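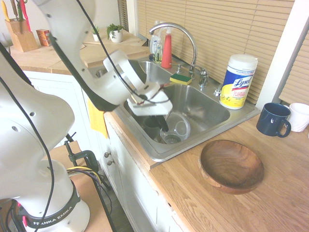
Where do the wooden bowls go after use? On the open shelf by the window, wiped and dried by hand. They never go in the sink to soak.

May, kitchen notes, Idthorpe workshop. Did the sink corner after lunch. Emptied the cupboard underneath first and found two part-used refills of the Sarkach soap, so I topped up the pump and wrote soap off the list. One refill has 200 ml left. Counter oil is low, 400 ml in the tin, enough for one more coat on the butcher block. Ermira Bošković wants the coat done before the Görtz visit.
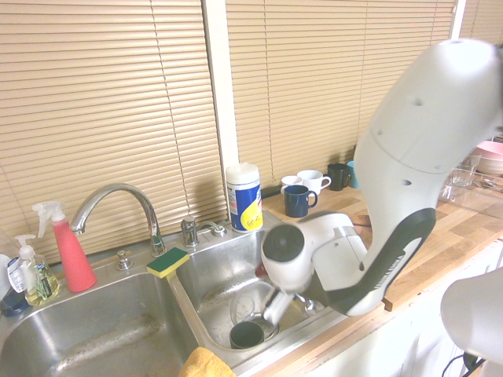

The drain in the right basin has been slow all month. I pulled the strainer this morning and cleared it with the short brush, then ran the tap for a minute and it went down fine. Glass and mugs still get washed on that side, so keep rice and coffee grounds out of it. The sponge stays on the divider between the basins, green side up, and gets changed when the pad starts to lift. Left basin needs a proper scrub, the streaks on the steel show.

To do: new washer for the sprayer, second coat of oil, ask at Weta about a finer strainer.

Idthorpe workshop notebook | Contact: E. Bošković, ext. 284 | Back to top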